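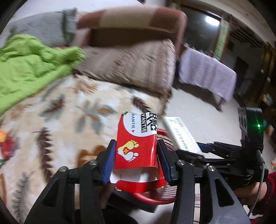 Lihua Shao wrote in to ask whether you really have to keep the cardboard boxes when you sort out the foot plasters and creams and such, or whether it's all right to tip everything into one basket and be done with it. She had already flattened half of hers, she said, and was beginning to have doubts.

Well, Lihua, I flattened all of mine one October and regretted it by Christmas, so let me tell you how I go about it now. Set aside an evening when you don't have to be anywhere. You'll want a basket or a bowl, a roll of tape, a marker, and a cleared stretch of table.

First, get everything out. I mean the bathroom shelf, the kitchen drawer, the bottom of your handbag, and that coat you only wear to funerals. Put it all on the table and have a cup of tea while you look at it.

Next, go through the dates. They're often stamped on an end flap, and this is where my flattening got me into trouble, as I had 19 loose packets and no idea how old any of them were. If a box is torn at the bottom, look at the flaps before you throw anything out. Anything past its date goes in a bag for the pharmacy, if yours takes such things back (mine does, bless them).

Now mend what's worth mending. Fold the inner flaps in first, the little ones, then tuck the long tab behind them and run one strip of tape across. Leave the top alone so you can still open it. If the cardboard has gone too soft to hold, slip the box and its leaflet into a clear bag together — the leaflet matters more than the box, to my mind.

Write the date on the top edge with your marker, big enough to read without your glasses. Then stand the boxes on end in the basket with the names facing up, tall ones at the back. Things for feet go together, things for cuts go together, and anything you reach for every week goes in front.

Keep the basket up high if you have grandchildren visiting. I go through mine every 6 months, and it takes me less time than the tea does.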